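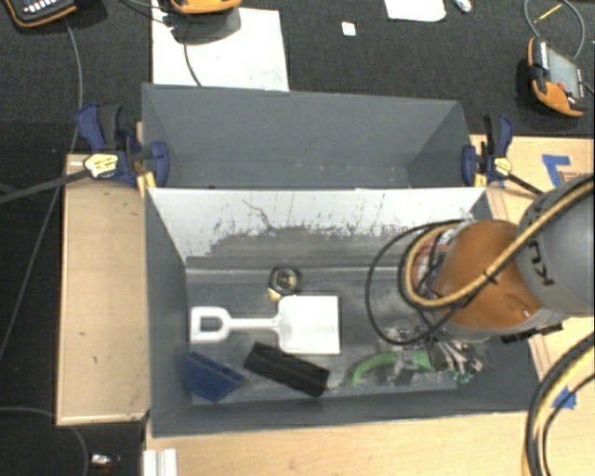 阅读时间 14 分钟

撞在箱壁上的那一夜：讲稿备注
Zerkard 料箱抓取组，Sowmya Alva
2023年12月25日

备注是给我自己讲的时候看的，会后有人要，就原样放上来了。没有整理成文章，有些地方只有半句话。幻灯片页码以最后一版为准。

第1页 开场

先报名字和组。说明今天只讲一次故障，不讲系统有多好。时间不够的话，第9页和第10页可以合并。

我负责 Lorarora 项目的抓取部分。Lorarora 做的事：一台机械臂从一个料箱里把杂物一件件抓出来，放进旁边的另一个料箱，放完了再往回抓。物体种类混着放，有玩具，有工具，有说不清是什么的零件。现场在 Trerdale 的实验间，白天有人看着，晚上自己跑。

出事的是一次夜间运行。没有人受伤。损失是一只夹爪的指尖连杆，一根传感器线，一只箱子的内壁，再加上我们停了一个星期。

讲这个的原因：事后翻日志，每一个单独的报警都有，也都被记下来了，系统照样跑到了早上。

第2页 工位

放开头那张照片。不用逐样讲，指三处就行。

第一处，两只灰色料箱前后挨着，共用一条长边。机械臂从右侧伸进来。抓取箱的远侧内壁就是两箱相邻的那一面，夹爪往返都要从它上面翻过去。

第二处，那面内壁的下半部分。深色的一片，边缘参差，有竖向的划痕。其他三面颜色均匀得多。

第三处，手腕左边那圈黑色细线。它往外鼓出一个很大的环，悬在箱底上方。后面会专门讲。

（如果有人问蓝色夹具：后面那只箱子的两侧各有一个。第5页讲到。）

第3页 那天晚上计划跑什么

任务很普通，连续抓取，目标 400 次，中途不换物品。晚上 Ilango Menon 启动，确认前几次抓取正常，然后离开。这是当时规程允许的，他做的每一步都符合规程。我想在这里说清楚，免得后面听起来像在追究某个人。

启动前的检查单有四项：急停可用，围栏门关好，料箱在位，相机有图像。四项都打了勾。“料箱在位”这一项，检查单上没有写怎么算在位。大家的做法是看一眼。

程序停在第 294 次抓取。停下来是因为传感器线断了，控制器收不到夹爪的状态。换句话说，让它停住的是一根断线，我们设计的任何一道保护都没有起作用。

（这里停一下。）

第4页 早上看到的情况

早上第一个进实验间的是我。机械臂停在箱子里，夹爪低着，控制器上是通讯丢失的红灯。第一反应是线松了，重新插一下就能接着跑。

我当时差一点就这么做了。手已经放到复位键上，然后看到箱底有碎屑，箱壁也不对，才把手收回来。

后来我们在规程里加了一条：无人值守期间停机的，复位之前先拍照，先导日志。听起来很基本，之前没有。

夹爪拆下来之后，一根指尖连杆弯了。弯的方向和抓取受力的方向不一致，是侧向的。抓东西抓不出这种弯法，只能是侧着顶到了什么硬的东西。

箱壁用手摸，刮痕深浅不一。浅的像蹭，深的像顶住以后往下拖。单次碰撞留不下这个样子，它得反复发生。

第5页 时间线

日志对齐以后是这样：

启动后的前一段，一切正常。接触力在夹爪碰到物体时有一个小尖峰，随后回落。

大概过了一个小时，第一次出现侧向力。数值不大，力控模块记了一条提示，级别是“信息”。

之后侧向力越来越频繁，幅值慢慢往上走。提示变成了“警告”。警告不触发停机，只写日志。

再往后，有一次侧向力超过了 70 牛。这是我们自己定的保护阈值，超过应当停机。系统确实进了保护停止，然后自动恢复了。自动恢复是我们为了让夜间运行不被偶发的小碰撞打断，自己加的功能。它会后退一小段，松开夹爪，重新规划，继续抓下一个。

同样的保护停止在那一夜发生了 14 次。每次都自动恢复。第十四次恢复之后，那圈线挂住了，断了。

箱子为什么会出现侧向力：它动了。前面那只箱子靠后箱和旁边的木板定位，自己没有夹。后箱两侧有夹具，我们就默认前箱也是固定的。夹爪每次从箱壁附近抬起，都会带它一下。一次带一点点，看不出来。

第6页 为什么相机没有发现

这个问题每次讲都有人问，提前答。

相机看得见箱子。感知部分每次抓取前都会拍一张图，分割物体，给出抓取点。但是箱子的位置它不算。箱子的位置来自 Marwat，也就是我们的碰撞场景模块，里面存着一个标定时测好的箱体模型。规划器避让的是这个模型里的箱壁。

于是有两套坐标：物体的位置是实时的，箱壁的位置是标定那天的。箱子移动以后，物体跟着一起移动，抓取点是对的，夹爪照样能抓到东西。成功率几乎没有下降，我们看板上只显示成功率，所以看板一直是绿的。

箱壁却已经在模型以为是空的地方了。规划器认为那里有间隙，就贴着过去。

越靠近远侧内壁的物体，越容易撞。而撞完以后物体会被拨到墙根，下一次更可能选中墙根的物体。这是个循环，到后半夜基本每隔几次抓取就有一次接触。

我们回放了那一夜的全部图像。人眼看，把第一张和最后一张叠在一起，箱子的位移很明显。相邻的两张之间，看不出来。

第7页 那圈线

回到照片上手腕的位置。黄褐色的软管和黑色线缆是一起走的，在橙色外壳那里有一个小扎带把它们束住，然后软管绕一个大弯到手腕左侧。这一路的余量是留给手腕旋转的。

黑色细线单独从左侧鼓出去再回到夹爪，路径上没有约束。留这么大的环，原因是早期有过一次手腕转到极限时把线扯脱，之后就放长了。放长解决了那个问题。

放长带来的问题是，夹爪下到箱子里时，线环也跟着下去。箱里的东西堆得高一点，或者有带孔、带钩形状的东西，它就有机会挂上。玩具铲子的D形手柄中间是一个孔，这类东西我们箱子里有好几种。

那一夜挂住的具体是哪一件，我们没有确定。最后一次恢复动作的图像里夹爪挡住了视线。报告里写的是“未确定”，有人建议写成最可能的那件，我没有同意。

有一点可以确定：自动恢复的后退方向是沿着刀具轴直着退，不管周围有没有线。正常抓取的抬升动作经过规划，恢复动作没有。线在正常动作里没有出过问题，在恢复动作里断了。

（“刀具轴”讲的时候改口说“工具轴”，上次讲错了。）

第8页 我们原来以为有的几层保护

这一页在幻灯片上是一张表，备注里写成文字。

力阈值。有，起作用了，被自动恢复抵消。

碰撞场景。有，用的是过期的箱体位置。

固定夹具。后箱有，前箱没有。

启动检查。有，“在位”没有标准。

日志报警。有，每一条都写下来了，没有人在夜里看，也没有任何程序在夜里读。

看板。有，显示的量和这次故障无关。

讲这一页的时候不要讲得太快。听众里做集成的人多，他们会在自己的工位上对照。上次讲完，有位听众说他们的阈值后面也跟着一个自动恢复，次数没有上限，和我们一模一样。

第9页 复现

停机之后没有马上改，先复现。这一步 Ilango 做的，花的时间比修还长。

做法是把箱子故意偏移一小段，模型不更新，跑短的任务，人守在急停旁边，速度降下来。偏移小的时候没有接触。偏移增大到某个值，侧向力开始出现，位置和那一夜的日志对得上，集中在远侧内壁。

然后把箱子固定住，其他都不变，侧向力消失。再把箱子放开，不给初始偏移，让它自己跑。侧向力先没有，后来有，再后来增多。到这里我们才认为原因找到了。

复现的时候用的是备用夹爪，没有装那根细线，换成了走在外壳里的临时线。所以断线本身没有复现。这是报告里的一个缺口，我照实写了。

复现中还有一个意外发现。夹爪松开时，如果手指正抵着箱壁，张开的动作会把箱子往外推。之前都认为是抬升时带动的箱子，其实张开这一下推得更多。所以自动恢复自己也在移动箱子：碰撞，停止，后退，松开，推一下，再来。保护停止的次数越多，箱子走得越远。

第10页 改了什么

按改动的先后讲，不按重要程度。

前箱加了夹具。最便宜的一项，当天就做了。

自动恢复加了次数限制。同一个小时里连续两次保护停止，第二次就不再恢复，停在原地等人。原来的逻辑里没有计数器，这行代码加起来很短。

每次抓取前，用同一张图像检查箱口四条边的位置，和 Marwat 里的模型比对。差得超过允许值就停。允许值取得很紧，前几天误停了不少次，主要是箱口被夹爪或物体遮住。后来改成四条边里看得见的那几条都要符合。

恢复动作改为走规划器，先张开再后退的顺序也改了，侧向有力的时候不张开，先沿力的反方向卸掉一点。

细线改短，沿着手腕外侧加了两个固定点。手腕的旋转范围在软件里收窄了一些，用这个换来的线长。少数抓取姿态因此做不了，我们接受。

看板加了侧向力的曲线。夜里超限会发消息到值班的手机上。

检查单上“料箱在位”改成了“料箱夹紧，用手推不动”。

第11页 没有改的和还没想清楚的

力阈值没有动。有人提议从 70 牛往下调，我们试了，正常抓取也会触发，尤其是物体卡在墙角的时候。阈值本身在那一夜起了作用，问题出在它后面。

夜间无人值守没有取消。讨论了很久，最后的决定是保留，围栏和急停的要求不变，加上前面说的那些。组里意见不一致，我自己也不算很放心，头几个晚上我是开着远程画面的。

没想清楚的是“警告”这个级别。那一夜的日志里警告太多了，其中大部分和故障无关，是光照变化，是某个物体反复抓不起来。如果每条警告都通知人，值班的人很快就不看了。现在只挑了侧向力这一种发消息。别的种类里会不会也藏着一个类似的慢变化，我没有答案。

还有箱壁。刮花的内壁会影响深度图，划痕密的地方深度值有噪声。我们没有量化它对抓取的影响。新的箱子装上以后旧箱子留着，想做对比实验，还没排上。

第12页 给要搭类似工位的人

这一页听众拍照的最多，多停一会儿。

凡是程序里当作固定的东西，去现场推一推。

看一下自动恢复有没有次数上限。如果没有，今晚之前加上。

恢复动作也要当作一个真正的运动来检查，把线和管都算进去。

成功率不能代替接触力。把两条曲线放在一张图上。

断线停机以后，复位之前先看箱壁和手指。

第13页 提问

预备几个回答。

问成本：夹爪连杆和线都是备件，钱不多，主要是一周的时间。不报具体数字。

问为什么不用更软的夹爪：软的手指撞墙不会弯，箱子照样会走，可能更晚才发现。我们没有测过，只说是推测。

问能不能只靠视觉：四条边的检查目前够用，遮挡严重时还是会误停。固定和检查两样都留着。

问箱子最后移动了多少：报告附录里有按帧的曲线，会后可以发。台上不凭记忆报。

问 Marwat 会不会开放：不归我答，记下对方的邮箱转给 Ilango。

如果还剩时间，放那段复现的慢速录像，从夹爪张开、箱子被推动的地方开始放，前面的跳过。录像没有声音，提前说一声，上次有人以为是会场音响坏了。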